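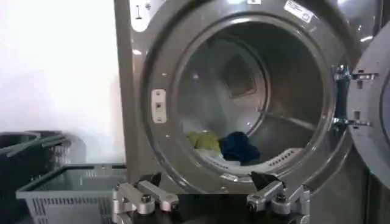
A reader in Flilham wrote in to say that anyone who pays for handmade cotton paper and then glues it to a greeting card deserves whatever buckling they get. Machine-made sheet is flatter, costs less, and takes paste the same way every time.

I agree with the second sentence and disagree with the first. Buckling is mostly a matter of grain. Machine-made paper has a strong one, because the fibers line up with the travel of the wire. That direction has mattered to bookbinders since the first patent for a continuous paper machine was granted in France, a year after 1798. Sheets formed by hand in a mould have little grain, so they expand nearly evenly when pasted.

The trouble is labeling. Veltel sells a 300 gsm cotton sheet as handmade, and my samples tore straight in one direction and ragged in the other. Gustley prints the grain direction on the wrapper — a small arrow, enough for any binder. Takács says nothing at all, but its paper behaves.

I would ask sellers for two facts on every sheet: how it was formed, and how it was sized. Deckle edges prove neither, as they can be torn or cut with a water jet. At 55 cents a sheet I can live with guessing. At 15 dollars I want the arrow, or a plain statement that there is no grain to mark.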